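Section 4: Teaching the arm to pick up and hold long things

If you've come straight here from the unboxing pages, go back and do the calibration in Section 3 first. I mean it. I skipped it the first time I set up a Villen arm and spent an evening wondering why it kept closing its fingers on thin air a thumb's width from a spatula.

This section covers broom handles (short ones), wooden spoons, dowels, rolling pins without knobs, paint stirrers and anything else that's a good deal longer than it is wide. I've kept them together because they all go wrong in the same way. The arm finds them easily enough, closes on them happily, and then the far end swings round and knocks your tea over.

Before you get going, a word on what to expect. People write to me asking whether the thing can do the housework yet. Mine can lay out cutlery, slowly. It can put wooden spoons in a jar if the jar is heavy and has a wide mouth. It can't sweep, whatever the Salem brochure hints at, and I wouldn't ask it to stir anything on a hob. Long objects are about as hard as I'd go in your first month, and they're a really good place to learn how the grip settings behave.

What you'll need

A stick. A plain wooden one is best, with no varnish on it.
A clear, flat, pale work surface that doesn't wobble.
The Prondidov control software, open and connected.
A cup of something, kept well out of reach of the arm.

4.1 Setting the grip

1. Switch on at the base and wait for the arm to settle into its rest pose. It makes a little sigh when it gets there. Don't touch it before then.

2. Open the Grip page and pick Narrow Object. The number in the box will jump to 755. That's the closing force in the software's own units, which don't match anything in the real world as far as I can tell, so please don't try to convert them.

3. Put your stick down flat, well away from the edge of the table, with nothing lying across it.

4. Drive the arm over the stick by hand using the on-screen arrows. Go to slow speed for the last bit. You want the fingers either side of the wood, with their inner faces level with each other.

5. Press Close. The fingers should meet the wood together. If one gets there first and shoves the stick sideways, open up, shift the arm a touch towards the side that was late, and try again.

6. Look at the wrist camera view and check that both inner faces are against the wood. The pad on one finger can look quite different from the other depending on the angle, so go by where they touch and don't worry about how they look.

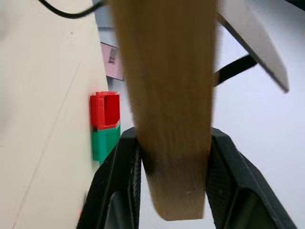

7. Lift by the smallest step the software offers, then stop and wait for a slow count of four. If the stick stays put, lift again. If it droops at one end, set it down and move your grip along towards the heavy end.

Note: if your stick is tapered, the grip is kinder on the thicker part. The fingers stay parallel as they close, so on a slope they only really bite at one spot, and the stick can turn like a door on a hinge.

Caution: keep your face and hands out of the space the stick could swing through. The arm will stop if it feels a bump at the wrist, but it has no feeling at all at the far end of whatever it's carrying.

4.2 Turning the stick upright

This is the part everybody wants to film. Do it a few times without an audience first.

1. With the stick gripped and lifted, raise the arm until there's more than a stick's length of empty air underneath it.

2. Go to the Wrist page and choose Rotate. Leave the speed where it is. The default feels painfully slow and you'll want to turn it up – don't.

3. Tap Rotate in short goes, watching the camera view as well as the real thing. I find the camera is better for spotting slip and my own eyes are better for spotting what's about to get hit.

4. When the stick looks upright, stop and check it from two sides. Mine always looks perfect from the sofa and is leaning badly from the kitchen door.

5. Save the pose. Give it a name you'll recognise in a month's time. I've got nine poses called "test" and I'm frightened to delete any of them.

Note: a bit of blur in the camera picture while the arm is moving is normal. If it's still blurry a few seconds after everything has stopped, wipe the lens with a dry cloth. If that doesn't help, check the camera cable hasn't been pulled tight by the rotation. There should be a loose loop of it at the wrist in every position.

4.3 Putting it down again

You'd think this was just picking up backwards. It's where I've broken the most things, including a very nice egg cup.

1. Bring the arm down on slow until the lower end of the stick is nearly touching.

2. Switch to Soft Landing. The arm will creep down by itself and stop when it meets something solid. It can take a while, so let it get on with it.

3. If you're standing the stick in a jar or a holder, wait until the end is properly inside before you open the fingers. If you're laying it flat, rotate back to level first and only then come down.

4. Press Open. Use the half-open setting if there's anything nearby. Fully open, the fingers reach out further than you'd guess, and they'll happily sweep a row of small things off the table.

5. Raise the arm straight up before you move it anywhere sideways. Straight up!

Caution: never press Open while the stick is in the air to "see what happens". I know. I did it too.

4.4 Small things on the same table

You can leave other objects out while you practise, and after the first few goes I think you should, as a bare table teaches you very little about real chores. Toy bricks are ideal. They're brightly coloured, so they show up well on the camera, and it doesn't matter a bit when they go flying. Start with them well off to one side and bring them in closer as you get better at it.

What I wouldn't leave out is glass, anything hot, anything with a lid that isn't on properly, or your phone.

If you've got the Lusosness object finder added on, it will try to label everything it sees. It's decent with bricks and mugs. With sticks it's hopeless, and it has told me more than once that a dowel is a table leg. Turn labels off for this section and steer by eye.

4.5 When it goes wrong

The stick slides slowly down through the fingers. The wood may be dusty or the pads may be. Wipe both with a barely damp cloth, let them dry and try again. Only then turn up the force, and in small amounts.

The fingers leave marks in the wood. Too much force. Soft woods dent easily and there's no getting the dents out. Come down a little at a time until it starts to slip, then go back up one notch.

The arm stops halfway through a rotation and beeps. It thinks it's about to run out of turn at the wrist. Rotate back to where you started, put the stick down, spin the wrist half a turn with nothing in it and pick up again. This catches me out almost every time.

The arm picks up perfectly from the left side of the table and badly from the right. That's calibration, I'm afraid. Back to Section 3.

The software says Object Lost when you can plainly see it's still holding the stick. Very thin sticks let the fingers close so far that the software decides there's nothing between them. Go to Settings, find Minimum Width and lower it until the message goes away.

Once you can pick up, turn and put down the same stick four times running without stepping in, move on to Section 5, which is wooden spoons and the jar. Keep your saved poses as you'll be using the upright one again. Save a spare copy too, as the September update wiped mine.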